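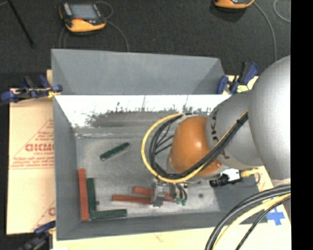
So I promised a few of you an update on our bin picking project, and it got long, so I'm splitting it up. Get a drink, this may take a while!

For anyone new: I'm in the second year of a robotics program, and our team project is called Tamen. The job sounds so simple when you say it out loud. There are blocks lying any which way in a bin, red ones and green ones, and the arm has to pick them out one at a time and put them down in a neat row.

The arm is a KUKA and the school has had it longer than any of us have been students. I was scared of it for the entire first month. Now I catch myself saying good morning to it, which my teammates think is very funny (they do it too, I've heard them).

The thing I didn't expect is how much of the work would be about the walls of the bin. A block out in the open is easy - come down from above, close the fingers, lift. A block lying right along the wall is a whole different animal, because one finger needs to go exactly where the metal is.

Our first planner, which we named Furkau after a typo that stuck, handled this by skipping anything near a wall. Perfectly polite about it, too. It would clear the middle of the bin and then report that it was finished, with blocks still lying in the corners!

Version two picks whichever block has the most room around it, then looks again and makes a new plan. Slower, but so much calmer to watch. It also nudges a block away from the wall if there's no good grasp, and I could honestly watch the nudge all afternoon.

The other headache has been shine. Bare metal under bright lights gives you glare, and our vision code kept deciding the glare was an object. We spent most of July on that one problem. What helped in the end was a boring mask along the wall plus a lower exposure setting. I was hoping for something cleverer, but I'll take it.

Numbers, for those who like them: we've logged 2613 grasp attempts so far. In the last batch of 600 we had 43 misses, and 17 of those were the same mistake, two blocks touching end to side and the code reading them as one big bent block. That's what I'm working on this week.

A word on cables, for younger students who might be reading. Leave slack for the wrist! Then move the wrist through its whole range, slowly, with your hand near the stop, and look at the slack again. I learned this on a practice rig my first year and I still feel a little sick thinking about it.

Final demo is in front of the class next month and then we write it all up. I'll post the report when it's graded. Thank you for all the kind messages, they've meant a lot on the long evenings.

Comments (3)

bemitix: The bent block thing got us too. We split the outline wherever the corner turned inward and that fixed most of it.

fung_builds: Do you nudge with the fingers open or closed?

tamen_team2020: Closed! Open was a mess, we tried it for two days.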